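Home | Programs | Mentors | Partners | Help Desk | Contact

Ticket: Mentor matching emails sent to the wrong households
Service: Hukarstead Youth Mentoring Program, online portal
Opened by: Noreen Virk, Family Liaison
Assigned to: Kamran Rana
Status: Pending confirmation

Reported 16th May. Families enrolled through the Faulkner site received match notices naming a mentor from the Kondwood site. Eleven families have telephoned the office. The notices carried first names and meeting times only – no home addresses were included.

Update 1 (K. Rana)
The outgoing mail queue has been paused. Of the 600 active youth records, 80 carry an old site code left over from the February enrollment drive. The portal reads that code before it reads the current one.

Update 2 (K. Rana)
Site codes were corrected on a test group of 30 records. Notices generated from the test group named the proper mentor in each case. Approval is requested to correct the remaining 50.

Update 3 (Rukhsana Gilani, Program Director)
Approved. Please hold all notices for the job skills workshops until the work is complete. Families who telephoned are to receive a call from their own site coordinator.

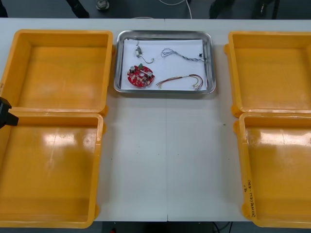
Update 4 (K. Rana)
Remaining records corrected and the queue restarted at reduced speed. One notice for the Prurnska evening group was returned as undeliverable. The address on file ends in a comma, and Asif Bajwa will obtain the correct one from the parent.

Update 5 (N. Virk)
Nine of the families have been reached. Messages were left for the other two. Ticket to remain open until Shahzad Ghauri confirms the Kondwood mentor list.

2 comments | 0 shares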